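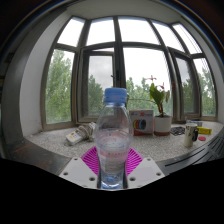 I have been meaning to do a windowsill page for ages, and March seems like the right month for it, with the light finally coming back and every bit of dust suddenly on display. We have the wide kind of sill here at Sirkside, the sort you could practically nap on, and it collects things. Nobody in the building seems to put a plant on theirs and leave it at that! Ours is speckled like terrazzo, with a dark wooden edge that has taken some scuffs, and on it you'll find the usual crowd: a package tied up in something like twine or netting, lying on its side, a white box with a row of colored rings printed on the front, and of course the water bottle with the blue cap, which I would know anywhere by now.

So this is the sill gallery, a short one, with my notes on what lives there and what I've learned from trying to keep it in order. I have 436 pictures of rooms and corners on my drive and I've promised myself to sort them a bit at a time (do not ask how that's going). If you came over from the drawer page, welcome, and yes, the drawers are still tidy. Mostly.

The bottle

I refill mine. I know, I know, people have opinions on this, and my sister-in-law sends me articles. But a clear bottle with a screw cap is the handiest thing to have near a window. I drink from one and keep another just for watering, and the watering one gets a strip of tape so I don't mix them up. Small bottles pour slowly, so you don't drown anything, and you can see how much water is left without picking it up. The printing always goes pale on mine after a while and then I can't tell which brand it was, and I can't say I've ever missed knowing.

One thing I would say is don't leave drinking water sitting in full sun on a sill all summer. It gets warm, it tastes like the bottle, and you end up pouring it on the basil anyway. I move mine to the shady end before 10 in the morning - by lunch that stone is hot enough to warm a bread roll.

The package

Parcels go on the sill because the sill is closest to the door. That is the whole system! Something arrives, I put it down, I tell myself I'll open it after dinner, and it becomes part of the room. I had one from Tehrani (the kitchen supply place down on the harbor side of Plallport, very good string, very bad parking) that stayed put so long I started setting my keys on it.

I do love anything tied with twine, though. I save every bit of it. My twine ball is now the size of a grapefruit and I've used it for tomatoes, for a broken blind, for a birthday present when I was out of ribbon, and once to hold a cupboard shut during a party. If you're cutting open a tied parcel, please find the knot first and give it a chance. A fork works well, you just wiggle one tine into the middle and pull.

Labels are another story. I peel them off when I can and stick them inside a notebook, so I know where a thing came from if I ever want a second one. The little yellow ones peel best, in my experience. The big white shipping ones leave half of themselves behind and you need oil.

The box

Cardboard boxes with nice printing are my weakness. Show me a row of colored circles, yellow and red and blue and black, and I'll keep the box whatever was in it. The rings on that one make me think of spools, which is probably why my first idea for it was thread. I have a lot of thread. It currently lives in a cookie tin where it all gets to know each other, and a box that stands upright would be a big improvement, with the colors in rows so you could see what you had.

If you use cardboard on a sill, think about the condensation. Our windows run with it in winter, and I lost a perfectly good shoebox of seed packets that way two years ago. Now I put a tile under anything made of paper. A cork mat does the job too, but the tiles were free.

Looking after the sill itself

Speckled stone hides crumbs, which is a blessing and also how you end up with ants. I wipe ours down with warm water and a squirt of Sastix, the plain one with no scent, and dry it with an old towel. Skip the vinegar if you have any kind of terrazzo. I used it for a whole winter before a neighbor told me it can dull the surface, and she was right about the patch by the latch.

For wooden edges I don't do much. A scuff is a scuff. You can rub a walnut on it, which sounds like something from a joke book but does take the pale look out of a scratch. For ribs and grooves of any sort I use a dry paintbrush first, the inch-wide kind, and then a damp cloth folded over a butter knife. Go along the grooves, never across, or you'll only push the grit into the next one. It takes a whole radio show and it's strangely nice to do.

A few odds and ends

Several of you asked if I clear the sill completely before I clean. I used to! Now I slide everything to one end, do the empty half, and slide it all back the other way. My knees are grateful and the parcels get some travel.

The drawer page has had 1,986 visits, which I can't get over, so thank you for clicking on somebody else's spoons. The hallway hooks are next, if I can find where all our coats really belong, and then I want to do the space under the sink, so I'll need a flashlight and some courage.

Comments are open below if you have a good trick for keeping twine from tangling - mine is a jar with a hole in the lid, and the hole is slightly too small.

Posted in: Home Corners / Galleries / Windows & Sills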